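Speaker Notes: Litter and Cleaning Standards in Shared Buildings
Presenter: Silvia Vrabec, Caltora Property Services

Slide 1. Welcome
Thank the hosts at Harkik. Introduce Vilém Hudec, who will take questions on contracts.

Slide 2. Scope
The standard applies to 17 buildings and 2,000 tenants. State that private offices are excluded.

Slide 3. Reporting
Tenants report problems to the front desk. Of the reports received in September, 96 concerned hallways. Pause for questions.

Slide 4. Carpeted areas
Small litter, such as tissues and wrappers, is to be picked up before vacuuming. Stains are recorded separately.

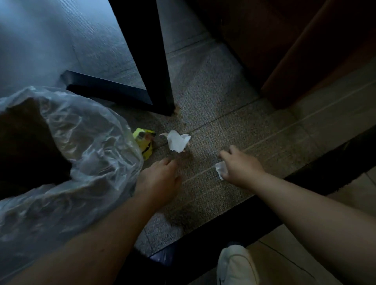 Slide 5. Next steps
Written comments go to Boris Skála by 30/09/2026. Refer the audience to page 2 of the handout.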